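Visit report: Brondach glove works and test room
21/07/2021

The regional boxing and mixed martial arts officials' group visited the Brondach works to see how competition gloves are made, weighed and checked before a show. Five of us made the trip. Our host was Sibel Dağdelen, who runs production, and the test room was shown to us by Meirion Owen. The notes are for members who could not attend and for the two promoters who asked for a copy.

Cutting and filling

The plant makes two lines. Oline is the open-fingered glove for mixed rules bouts, sold at four ounces. Medve is the laced boxing glove, sold in the usual competition weights. Leather is cut by press from whole hides, back panels first, with the thumb pieces taken from what is left. Panels with scars or thin patches go to bag gloves, which are not sold for contests.

The Oline pad is a single moulded foam piece, glued to a backing cloth and sewn in from the wrist end. Gemechu Tekleab, from our Welsh section, asked whether the curve in the pad is pressed in or made by the stitching. It is pressed in. The older pattern relied on the stitching and opened out flat after a few rounds, which left the fingers straighter than a referee would like. We handled both patterns and the difference is plain when the hand is relaxed.

Weighing

Each glove is weighed twice, once after filling and once after the cuff is closed. Pairs are then matched. A left and right that differ by more than the works' limit are split up and put back in the rack until a better partner comes along. On the morning of our visit the rack held 317 single gloves waiting for a match, nearly all of them Medve.

Weights go into a program called Cestix, which prints the label sewn inside the cuff. The label carries the batch, the weight of that glove and the weight of its partner. An inspector at ringside can therefore check a pair against its own label with a pocket scale. Getachew Mersha pointed out that tape and sweat will upset any reading taken after the first round, so the check is only useful in the dressing room.
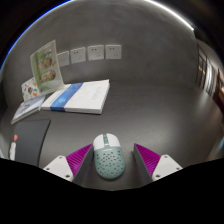 Records are kept by batch for four years. We asked to see one at random and Mr Owen brought up batch 1728, a run of Oline gloves. It listed the hide supplier, the foam delivery, every weight and the name of the closer. One pair had been withdrawn for a loose seam at the base of the thumb. The entry took less than a minute to find.

Test room

The drop test uses a weighted striker released on to the knuckle area. Peak force is read from a plate under the glove. The same glove is struck repeatedly and the readings compared, to show how quickly the padding packs down. We saw one Medve glove go through a short run. The full run takes most of a working day and we did not stay for it.

Kidus Nigatu asked about cold halls, having refereed several winter shows where gloves came straight from a van. The works has not tested below normal room temperature. Ms Dağdelen agreed to run a small trial and expects to have figures in November.

Points for officials

Check the label inside both cuffs before the gloves are handed out, and confirm that each one names the other's weight. Press along the seam at the base of the thumb. On open-fingered gloves, look at the pad from the side with the hand relaxed; a flat pad suggests the old pattern or heavy use, and a replacement pair should be asked for. Gloves without a readable label should be weighed on the night and the reading written on the bout sheet.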